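Spent my Saturday swapping wrist cameras on the arm. Old one is the Guillot, new one is the Junen. Same mount, same two screws, very different mood.

Guillot first. Nice color, but it hunts for focus every time the arm drops in close - drove me nuts by lunch!

Junen has fixed focus and a wider view. Mervin Sandhu told me to lock exposure at 3000 and leave it alone, so I did. 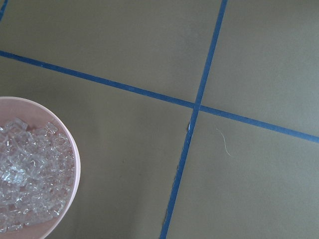
Junen wins for me, at least up close. Clear bits in a pink bowl are mean to any camera and I can still pick out single pieces near the top of the pile. Even caught a stray hair or thread by the tape cross, lol. Depth test next.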